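手首カメラの取り付けとケーブルの逃げ(共有工房での作業記録)

2024年3月12日

前回の続き。ハンドの手首側に小型カメラを載せる作業がひととおり済んだので、寸法と設定を残しておく。作業場所はいつものWurkleyの共有工房。自宅の机だとアームの旋回範囲が取れず、肘が棚に当たる。

構成は前回から変えていない。アーム側の制御基板はTikkanen、ハンド側の中継基板は自作で、プロジェクト名はNadulbergのまま。リポジトリ名も同じなので、以前のブランチを追っている人はそのまま更新すれば動くはずである。

今回の目的は、指先と対象物を同時に写すこと。据え置きカメラだけだと、ハンドが対象物に近づいた時点で手の甲が視線を遮り、肝心の接触直前が見えない。手首側から見下ろす視点があれば、指先の位置ずれを映像から拾える。

ブラケットは3Dプリントで、材料はPETG。最初の版はカメラの光軸を手首の軸と平行にしていたが、これだと視野の大半がハンド自身で埋まる。傾きを36度にした版で、指先と床面が両方入るようになった。もう少し寝かせれば指の付け根まで見えるが、今度は手首を曲げたときにブラケットの角が被覆に食い込む。36度は妥協点である。

固定はM3のボルトを3本。インサートナットを熱圧入し、緩み止めは中強度を使った。強度の高いものを使うと、調整のたびにインサートごと回ってくる。一度やって台座を刷り直した。

ケーブルは手首の外周を半周させてから前腕に落としている。手首の回転範囲を片側45度に制限しているので、余長はこの範囲で突っ張らなければ足りる。制限はソフト側で入れてあるが、原点復帰の前は効かない。電源投入直後に手で回すときは注意が必要。コネクタの根元に力が掛からないよう、前腕側の結束点は固定し、手首側は滑るようにした。

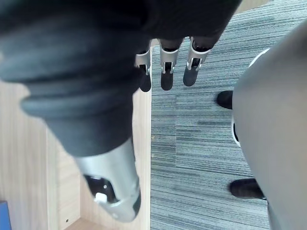
手首カメラの映像。木の面とカーペットの境目あたりに指を下ろした姿勢。

手首の被覆は画面の左上をかなり占める。ピントは指先から床の間に合わせているので、手前の被覆はぼける。画像処理では左上を固定マスクで捨てており、実用上は困っていない。ただし手首を曲げると被覆のひだが動くため、マスクの境界には余裕を持たせてある。可変マスクにする案もあるが、関節角との同期が面倒なので後回し。

指のブラケットは金属なので、照明が強いと白く飛ぶ。自動露出に任せると、ブラケットの明るさに引きずられて黒い指先が沈む。露出は手動に固定し、ゲインも固定した。この状態で指先の輪郭は抽出できるが、背景が暗いと途切れやすい。灰色のカーペットは細かい縞があり、エッジ検出をそのまま掛けると縞のほうを拾う。横方向に軽く平滑化してから差分を取ると、だいぶましになった。

耐久の確認として、手首の屈伸を2,000回繰り返した。ボルトの緩みはなし。ケーブルの外皮に、結束バンドの角が当たった跡が一か所残った。バンドを面ファスナーに替えて様子を見る。カメラの映像が途切れることはなかったが、途中でUSBの再接続がログに一度残っている。原因は未特定。ハブの電源を疑っているので、次は別系統から給電して同じ試験を回す。

未解決の項目を書いておく。

・ハンドアイのキャリブレーションが、ブラケットを外すたびにやり直しになる。位置決めピンを追加する予定。
・カメラの起動がハンドの初期化より遅く、最初の動作が映像に残らない。起動順を入れ替えるだけで済むか確認する。
・Warnham製のグリスを手首の軸に使っているが、低速時の引っ掛かりが残る。グリスの問題か、予圧の掛けすぎかの切り分けがまだ。

ブラケットのSTLは傾きをパラメータにした版に差し替えた。旧版とは取り付け穴の位置が違うので、混ぜて使わないこと。

最近の記事
・中継基板の再設計とコネクタの選定
・原点復帰が片側だけずれる件
・Nadulberg 配線図の更新
・PETGとインサートナットの下穴径メモ
・共有工房に持ち込む工具の一覧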